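# 家务机器人(叠衣服篇)

本条目归在“机器能不能干活”这个大类下面,和[洗碗](洗碗)、[拧螺丝](拧螺丝)、[铺床](铺床)放在一起。我最近一次大改是2018年7月21日,之后零零碎碎还补过几句。写法比较随便,有人嫌我啰嗦,我也认,反正这个小百科从第一天起就是我这种口气。

**家务机器人**,在本百科里指能在人住的地方、用人用的东西、干人不爱干的活的机器。扫地的那种圆盘我另开了条目,这里不算(它只管地面,碰不到桌子上的东西)。这一篇专门讲叠衣服,顺带讲几样车间里跟它很像的活儿。

先把大家最想问的答了:能叠吗?能叠一部分,慢,而且挑衣服、挑桌子、挑摆法。你要是问能不能买一台回家,把洗衣篮往它面前一倒,自己去看电视——还不行。

## 为什么偏偏是布难

我刚入门的时候以为最难的是玻璃杯,毕竟一捏就碎嘛。后来在 Galtgate 的工坊里待了一阵子,想法整个翻过来了。杯子再脆,它的形状是死的,你今天看它是那样,明天看它还是那样。衣服呢,你拎起来一次是一个样,放下又是另一个样,袖子跑到领子里,领子翻到背后,同一件T恤能摊出数不清的样子来。

业内管这类东西叫**柔性物体**,毛巾、衣服、塑料袋、电线都算。刚性的东西只要知道位置和朝向,基本就能抓了;柔性的东西,光说“它在哪儿”都要费半天劲。一团衣服的“左上角”是哪里?最上面那层布属于前襟还是后背?人瞄一眼就有数,机器得一点点猜。

还有一层麻烦叫**遮挡**。布会自己盖住自己,最要紧的角往往压在最下面。所以很多系统干的第一件事压根跟折叠没关系,它先把衣服提起来、抖一抖、再放下,盼着这回能露出个好抓的边来。我第一次看见的时候笑出了声,跟我早上找袜子一模一样!

## 活儿是怎么拆开的

各家叫法不同,我用的是 Plandex 文档里的那一套,比较顺口:

- **找**:从一堆里认出一件,认出来是衣服还是毛巾。
- **提**:夹住一处,拎离桌面,把缠在一起的分开。
- **摊**:弄平。四个字母的衣服标签都能把这一步搞砸,缝在侧边的小布条尤其讨厌。
- **折**:按线对折,袖子先进去,再上下合拢。
- **摞**:放到别的衣服上,别把底下那件带歪。

外行总盯着第四步看,觉得叠衣服嘛,重点当然在“叠”。可真去看时间都花在哪儿了,大头在“提”和“摊”。Sastach 的人给我看过他们的一份记录,一件短袖从一团到叠好花了334秒,其中179秒都耗在摊平上。他们还挺得意的,说之前那版更久(我没好意思说我妈叠一件用不了几口茶的工夫)。

到了“折”这一步反而轻松。衣服一旦平了,它就暂时变成一张纸片似的东西,照着线走就行,早年那些漂亮的演示大多就是从平铺好的衣服开始拍的。看演示的时候请务必留意开头:衣服是谁摊平的?如果片子一上来衣服就是方方正正的,最累的那段已经有人替它干完了。

## 手的问题

人手叠衣服用的东西可多了,指腹搓一下就能把两层布分开,手背还能顺便抹平褶子。机器多数只有一对夹爪,两根指头一开一合。 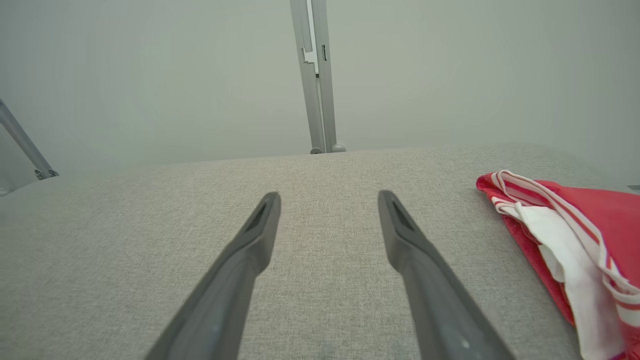

*两根深灰色夹爪手指,右边是红白相间的织物,底下垫着灰色布面。*

这种平行夹爪的好处是皮实、便宜、坏了好换,控制起来也就是开多大、夹多紧两件事。坏处嘛,拿它去捏一层薄布,有点像戴着滑雪手套翻书。

指尖的形状讲究很多。尖一点容易伸进褶子底下,可是也容易把布戳起来或者只夹到一点点绒毛;宽一点抓得牢,但一抓就是两三层,提起来整件衣服又团成一团了。有人在指尖上贴橡胶,有人刻槽,有人干脆做成铲子的样子从布底下抄过去。Fogh 那边试过一版带滚轮的指尖,靠滚动把布“吃”进来,想法我很喜欢,后来听说线头老是缠进轴里,就搁下了。

还有一派主张用吸盘。工厂里搬薄钢板、搬纸箱,吸盘好用极了,可布是透气的,吸力全漏掉,除非风量开得很大,那个噪音嘛……放在卧室里你试试。

**力的感觉**是另一个短板。人拽着衣服两头往外一绷,绷直了手上就知道,再用力也没意义。机器要是没有力的反馈,就只能看图像估计绷没绷直,估少了有褶,估多了夹爪打滑,衣服啪一下弹回去。带力传感的手腕有是有,价钱嘛,能让一台家用机器一下子不家用了。

## 眼睛的问题

相机装哪儿,吵了好多年。装在头顶,能看全桌子,可是手一伸过去就把要看的地方挡了;装在手腕上,离得近、看得清布边,可是视野窄,一靠近就只剩一片布。现在常见的做法是都装,谁看得清听谁的。我觉得这个安排挺像人的,先扫一眼全局,然后凑近了看手里那点活儿。

颜色对比也有影响。浅色桌面上放深色衣服,轮廓一下就出来了;白衬衫放白桌子上,那就是给自己找麻烦。还有一种情况比较刁钻:衣服本身有条纹、有拼色,程序容易把花纹的边当成布的边,兴冲冲地往衣服正中间夹下去。我见过一件横条纹的水手衫,把一套原本很稳的系统折腾得像喝醉了一样。

深度相机能帮上忙,它量的是远近,花纹骗不了它。但布很薄,叠了两层也就高那么一丁点,常常淹没在误差里。

## 桌子的问题

我本来没打算写这一节,后来来信问桌子的人太多了。台面太滑,布会跟着夹爪跑,你以为在折,其实是整件衣服在平移;台面太涩,布又拖不动,底下那层留在原地,上面那层起一道一道的皱。所以不少地方会在台子上包一层布料,让它有一点点摩擦。布面还有个好处,夹爪往下压的时候有缓冲,不至于硬碰硬。

台面大小也要紧。摊一件成年人的长袖,两臂伸开的范围得比衣服宽不少才转得开。家里哪有这么大一块空地方呢?我家餐桌上常年堆着信、充电器和半盒饼干,光收拾它就够一台机器忙一上午了。这恰恰是实验台和客厅之间隔得最远的一点,论文里基本不提。

## 一条胳膊还是两条

单臂能叠毛巾。夹住一个角,拖过去,放下,再夹另一个角。毛巾是长方形的,允许你这样慢慢来。

衣服就吃力多了。你夹着领口提起来,下摆自己垂成一坨,没有另一只手去接,放下的时候十有八九要歪。双臂可以一人……不对,一爪捏一边肩膀,提起来往前一送,落下去就是平的,干洗店的阿姨都这么干。

双臂的代价是两条胳膊会打架。它们够得着同一块区域,就有可能撞到一起,程序得一直盯着彼此的位置。还有配合的问题,一边快一边慢,布就被扯斜了。教法上现在流行**遥操作示范**:人握着一对手柄或者一副小号的胳膊做动作,机器跟着做,做够了遍数再让它自己学。Plandex 那套教程建议每种衣服至少示范370遍,我问过为什么是这么个数,对方说再少就开始丢三落四。

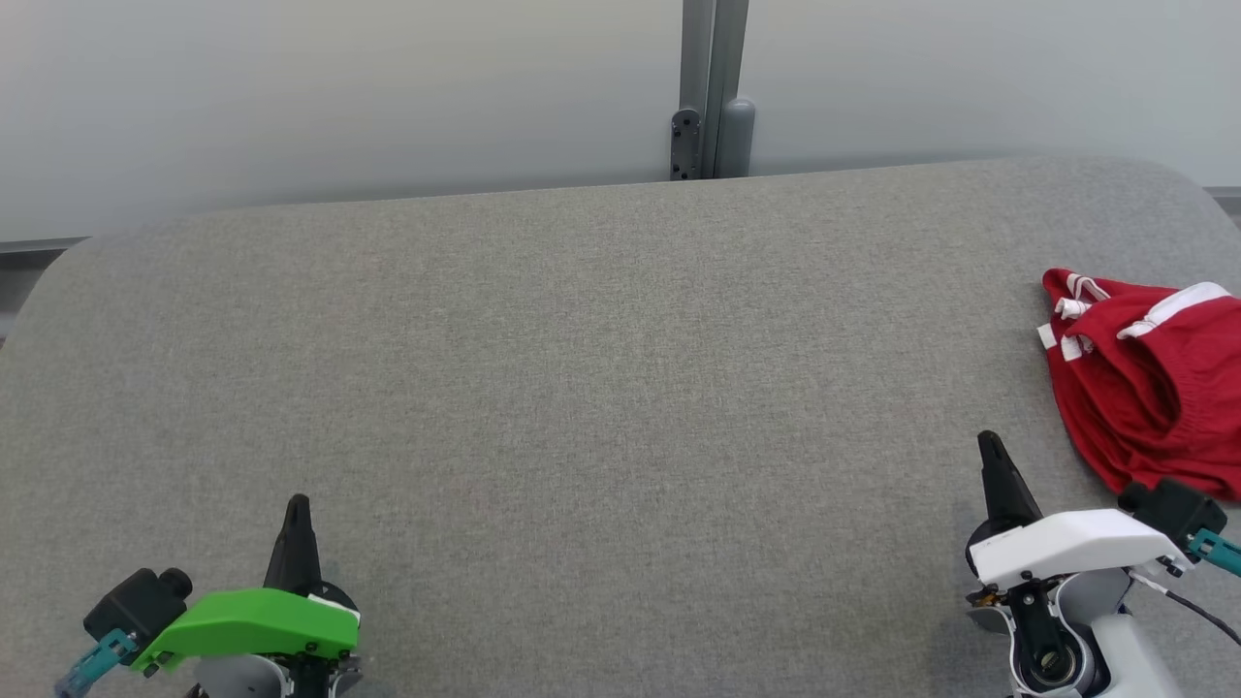

Wissam Chamoun 在讨论页上不同意我这一段,他认为我把双臂夸得太过了。按他的说法,两条胳膊解决的是“提”,可是“找”和“摊”里最耗时间的那部分,是判断下一步该夹哪儿,这个判断做错了,给它四条胳膊也只是错得更热闹。他还提到,自己用单臂加一块斜板也能把短袖叠得像样,就是要靠重力帮忙。我回复说斜板算作弊,他说洗衣机当年也算。这句我没想好怎么驳,先原样留着,谁有资料欢迎补。

## 车间里的亲戚

叠衣服不是家里独有的烦恼,厂里早就头疼了。

缝纫线上最贵的人工,往往是把裁片一张张拿起来对齐送到针底下,缝那一下倒是机器早会了。酒店洗衣厂有专门的大型折叠机,床单从一头进去,另一头出来就是方的,速度飞快。可是你仔细看会发现,进料口站着人,人把床单的两个角夹到夹子上,后面才轮到机器。把角找出来这件事,到现在还是靠手。

线束装配也一样,软塌塌的电线要穿进孔里、卡进槽里,汽车厂别的工序都自动得差不多了,这一段还是一排人坐着干。包装车间套塑料袋,同理。

我的看法是:只要东西是软的、又没有被别人预先摆好,机器就发愁。反过来,你能把摆放这一步固定住,它立刻就变得很能干。车间可以改造传送带、改造托盘来迁就机器,家里可没法改造——谁愿意为了叠衣服先把衣服按规定的姿势脱下来啊。

## 怎么算“会了”

各家报成绩的办法五花八门,读的时候多留个心眼。我自己习惯看下面几处:

1. 衣服一开始是什么状态,平的还是一团。
2. 衣服是不是训练时见过的那几件。
3. 中间有没有人伸手帮一把(很多片子在这儿剪了一刀)。
4. 叠歪了算不算成功,歪多少算歪。
5. 连着叠能叠多少件,中途要不要人来复位。

最后一条我觉得最说明问题。单件成功率听着很高的系统,一连串做下去就露馅了。Sastach 今年二月搞过一次耐久测试,目标是连续叠1,000件,没叠到。卡住它的是一件带抽绳的帽衫,绳子绕在夹爪根部,谁也没料到。我倒觉得肯把没叠到的结果拿出来讲,比十条漂亮视频都有用。

至于“好不好看”,就更说不清了。Baldur Thoroddsen 给过一个土办法:叠完放进抽屉,关得上就算。我试着拿这个标准衡量我自己,成绩不太理想。

## 几个常见误会

**“它都能翻跟头了,叠个衣服还不容易?”** 这两样用的本事差得远。翻跟头主要是管住自己的身体,叠衣服是跟一个你管不住的东西打交道。

**“摄像头再好一点就行了。”** 会有帮助,但压在底下的那层布,多好的镜头也照不见。

**“慢一点没关系,反正晚上让它慢慢叠。”** 这话我一开始也信!后来想想,慢没关系的前提是没人看着也不出岔子,现在夹空了、卡住了、把衣服推到地上去了,还都得有人管。慢加上要人陪,等于你自己叠。

**“换一件衣服而已。”** 对机器来说,从棉T恤换到滑溜溜的运动服,有时跟换了一份工作差不多。厚毛衣又是另一回事,对折之后会自己弹开。

## 目前的位置

如果把家务按机器能干的程度排个队,我会把吸地放最前面,然后是把硬的东西从甲处搬到乙处,再往后是擦桌子,叠毛巾,叠短袖,叠长袖,给被子套被套排在最末尾(被套这个我怀疑人类也没完全掌握)。叠毛巾这一格,我认为已经可以打勾了,前提是桌子空着、毛巾不粘在一起。短袖打半个勾。长袖和连帽的先空着。

钱的账也得算。一对胳膊加上相机、控制器,再加上那张专门的台子,眼下这套东西摆在实验室里合理,摆在公寓里就有点离谱了。洗衣厂或者租衣服的公司大概会先用上,他们每天都是同样的几种衣服,也不介意腾出一张台子。

## 待补

- 袜子配对,单独开条目还是并进来?我倾向单开。
- Fogh 滚轮指尖的资料,我手上只有听来的,需要有图纸的人来写。
- 衣架类的活儿(挂起来、取下来)还没人认领。
- 湿衣服。我一个字没写,比干的重,还粘,想想就头大。

## 参见

- [铺床](铺床)
- [柔性物体](柔性物体)
- [遥操作](遥操作)
- [夹爪与指尖](夹爪与指尖)
- [Galtgate 工坊笔记](Galtgate工坊笔记)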